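How to Get Candle Wax Out of a Cotton Tablecloth

2 min read

I ruined my favorite tablecloth in August. Well, I thought I had! We had people over, my friend Guoqing Zeng leaned across for the bread, and a whole red pillar candle went sideways. I've since rescued that cloth and two others, so let me walk you through what I do now.

First, leave it alone. I know, I know. But if you rub warm wax it just goes deeper into the weave (ask me about my green napkins). Let it go completely hard. If you're impatient like me, fold the cloth up and stick it in the freezer while you do the dishes.

Next, lay it on something flat and pop off whatever you can with the edge of a spoon. A butter knife works too, but go easy with it. You want to lift the wax in chips and shake them straight into the trash. 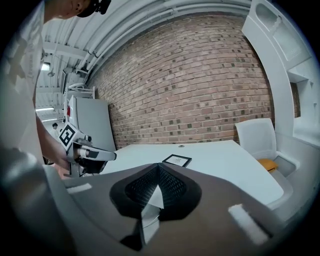
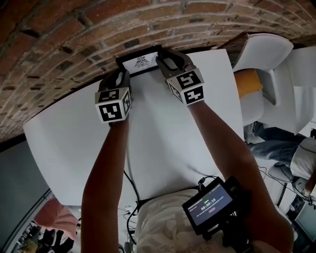 Now get your iron out. Set it to medium with the steam OFF, and empty the water if yours likes to dribble. Put a folded brown paper bag under the stain and another piece on top, plain side toward the cloth, no printing. Press for a few seconds, lift, and move to a clean bit of paper. You'll see a greasy patch show up on the bag, and that's your wax leaving. Keep going until the paper comes away clean. Mine took 22 presses, which felt like forever, but it was a very big candle.

If the candle was colored, you'll probably still have a faint ring. Dab it from the back with a little rubbing alcohol on a white cloth (test a corner first, please), then work in some dish soap and let it sit for a bit before washing. Use the warmest water the care label allows.

One more thing, and it's the one I got wrong the first time: don't put it in the dryer until you've checked it in daylight. Hang it up damp, look at it near a window, and if there's still a shadow, do the soap step again and rewash.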